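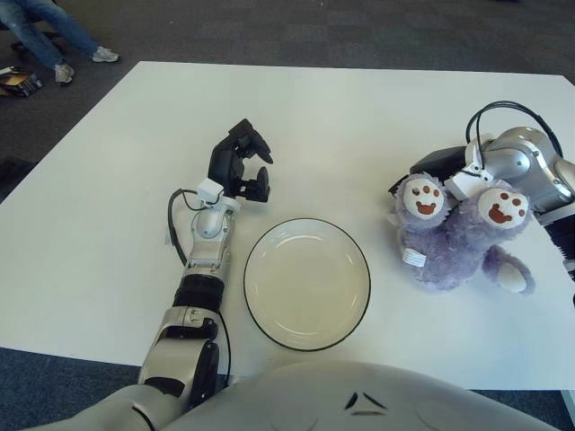 Notes on Clearing a Work Table

May 1, 2019

The white table in my office at Brolside measures 60 inches along its longer side, and for most of the past winter very little of its surface could be used. I have since adopted a set procedure. At the close of each session, every item is returned to its place within 20 minutes. Plates go back to the kitchen. Plush toys are placed in the cabinet, tags intact, as several are to be given away in October. Items awaiting a decision may remain on the carpet for no more than 3 days.

Readers who wish to compare their own arrangements are invited to write to me. A note on cabinet labels will follow.

Nima Farahani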